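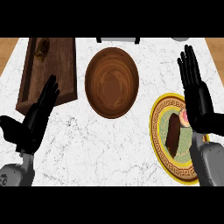 USER GUIDE > KITCHEN TASKS

Section 5. Setting Up the Countertop Clearing Task in Simulation

26 February 2026
By Xiuying Kang

5.1 Scope

This section covers set-up of the countertop clearing task for the Urkeo two-arm platform in the Hikuvora simulator. It applies to rendered runs only. For work on a physical counter, see Section 8.

Countertop clearing is a supervised task in this release. The platform can be expected to move a single bowl across open counter. It cannot yet be left to clear a kitchen after a meal. Plates that still carry food, boards with raised rims, and residue on a surface remain the main sources of failed runs, and the default layout includes them for that reason.

5.2 Before You Start

1. Confirm that the Hikuvora simulator and the Urkeo arm package are installed and that both report the same release number.
2. Close any open task. Two tasks cannot share one arm package.
3. Set the run limit to 535 seconds. Shorter limits will end the run before the plate stage.
4. Open the layout named "Marble Counter" from the Kitchen folder.

5.3 Checking the Layout

1. Load the start view. Both arms enter from the bottom of the view, one at each side.
2. Confirm that the wooden board is at the upper left, the bowl at upper center, and the plate at the right.
3. Confirm that the bowl is empty. A bowl with contents uses a different grasp file -- see 5.6.
4. Confirm that both food items are on the plate. If either has settled onto the marble, reload the layout. Do not move food by hand in the editor.
5. Confirm that the lower center of the counter is open. The arms use it as the transfer area.

Note: The right hand partly covers the plate in the start view. It also hides one edge of the round slice. This is the normal start pose. The object tracker holds the last full position of any item that is partly hidden.

Note: The black bands at the top and bottom are part of the rendered view. They do not reduce the working area.

5.4 Running the Bowl Stage

1. Select Stage 1 (Bowl).
2. Set arm speed to 20 percent for the first run.
3. Press Start and wait for the arms to leave the start pose.
4. Watch the fingers as they close on the rim. If the bowl tips, press Hold.
5. When the bowl is at rest in the transfer area, press Accept or Reject. The stage does not score itself.

Caution: Do not raise arm speed above 85 percent in this layout. Above that setting, finger contact is computed too coarsely to be trusted, and a run marked as complete may include a hand passing through an object.

5.5 Running the Plate Stage

1. Select Stage 2 (Plate with Food).
2. Choose one of the two methods: Carry Loaded or Unload First.
3. For Carry Loaded, set the tilt limit before pressing Start. The food is not fixed to the plate and will slide.
4. For Unload First, assign a drop position. The empty bowl may be used.
5. Review the replay before accepting. Check the round slice in particular -- it is easily lost behind the fingers.

Note: Unload First is slower and fails less often. Neither method is approved for unattended use. An operator who needs the counter cleared on a schedule should still plan on a person doing it.

5.6 Known Limits

-- The board stage covers lifting and moving only. The dark smudge on the board is treated as part of the board. Wiping and scraping are not supported.
-- The platform does not judge whether food should be kept or thrown out. The operator must set this for each item.
-- Objects at the far edge of the counter are ignored if only their lower edges are in view.
-- A bowl with contents requires the Matlala grasp file, supplied separately.
-- Results from rendered runs do not carry over to a physical counter without the checks in Section 8.

5.7 Ending the Session

1. Return both arms to the start pose.
2. Save the replay and the Accept or Reject log to the same folder.
3. Close the layout without saving changes.

Related items
Section 4. Arm Package Installation
Section 6. Sink and Drying Rack Tasks
Section 8. Moving from Simulation to a Physical Counter
Matlala Grasp Files: Release Notes, January
Cluleck Replay Viewer: Quick Start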